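Thread about learning to write minutes in English, because three people asked me in messages and I can't answer each one separately.

1/ I moved to Lister four years ago for work. In my second week the manager asked who could take the minutes. I said yes, since I thought it was a matter of typing fast. After one hour I had seven pages and could not say what was decided.

2/ My first mistake was to write everything that was said. In my own language I can hear a sentence and keep only the useful half. In English I was afraid to lose a word, so I kept all of them, also the jokes and the part about parking.

3/ The first minutes I sent out had 2,194 words. The meeting was 35 minutes long. Canan Ekinci answered with one line: "Thank you, very complete." It took me a month to understand this was not praise.

4/ She was kind about it later. She gave me her old notes from the same meeting, one page each. Date, who came, what we agreed, who does it, until when. I copied this shape and I still use it.

5/ Verbs were my second problem. I wrote "it was talked about the budget", which is wrong, and then "the budget was discussed", which is correct but says nothing. Now I try to finish the sentence. Discussed, and then? Approved? Moved to November?

6/ Small list of verbs I keep on a card next to the keyboard: agreed, asked, noted, confirmed, postponed, declined. With these six I can write nearly any meeting.

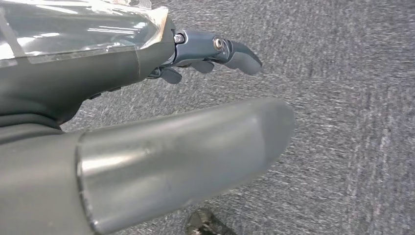 7/ Be careful with "noted". I used it for everything, until Volkan Gökçe told me it can sound like you heard a person and will do nothing. He was the person in question that time, so I believe him.

8/ Names. Write the name and the task in the same line. "Jihad Fakhoury to send the price list to Akyol before the next call." If you write "someone should send it", it will be in the next minutes again, word for word. I have a task like this which lived through four meetings.

9/ When I don't understand, I stop the talk and ask. For the first year I was too shy and I guessed. Once I wrote that we would "table" the Ovon offer and half of the readers thought it was finished, the other half thought we would start with it. I don't use this word any more.

10/ Question from Nilton Espinoza: do you write during the meeting or after? Both – keywords during, sentences after, but on the same day. The next morning my keywords look like somebody else's shopping.

11/ I read the text aloud before I send it. If I need to breathe in the middle of a sentence, I cut it in two.

12/ My minutes last week had 71 lines, which is still too long, but there were two projects in it and one of them was Trirkix, where everybody has an opinion.

13/ If you have a better word than "postponed" for something we all know will never happen, please write it under this post. Polite ones only, my manager reads here.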